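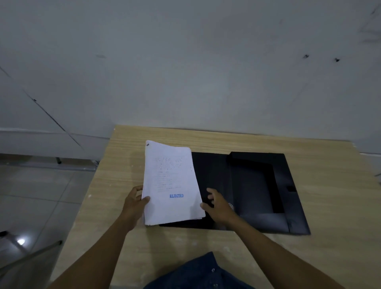
Re: Filing the rejected applications – which box?

The rejected pile for the Lerau round has grown past what a flat folder will take, so I have moved it to the black box files. I went through the stack at the desk this afternoon. Every application should have the stamp on its top sheet before it goes in, in the blue capitals, low on the page where it doesn't run over the printed text. REJECTED in that spot can be read without lifting the sheet out. If you find one stamped across the text, leave it alone and don't stamp it a second time.

To answer the earlier message, quoted here for those who joined the list after May:

> Do we keep the rejected applications in the same box as
> the accepted ones, with a divider, or do they get their
> own? The Zandel office used one box for everything and
> it took me most of a morning to find a single form.
> Also, do the staples come out? And is there a limit on
> how many sheets go in a box? Mine won't close.

They get their own box. Accepted applications stay in the hanging files and go to Nolte at the end of the round. Rejected ones go in the black boxes and stay with us for 3 years.

Staples come out. Paper clips too. Cover letters go behind the form they came with.

The limit is 500 sheets. The Horneo boxes will close on more than that, but the spring clip starts to bend the top pages. If yours won't close, split it at the end of a letter of the alphabet and start a new box.

On getting a thick stack in: open the box flat on the desk with the lid all the way back. Hold the stack on its left side and tap the bottom edge on the desk until the sheets line up. Curled corners are fine, they flatten under the clip. Then put the whole stack in at once.
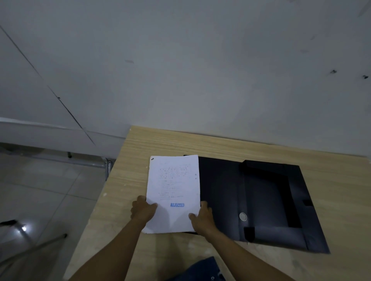 Vol. 19, No. 3

That is the reference for the list digest with the full filing instructions, and it should be quoted on the box label under the round name. The punched holes along the margin of some sheets are left over from the old ring binders – ignore them, and don't punch any more.

Labels go on the spine. Write the round, the first and last surname, and the word "rejected" in lower case. Please use pencil for the surnames until the round is closed.

I still have empty boxes on the shelf by the door. Reply off list if you need some.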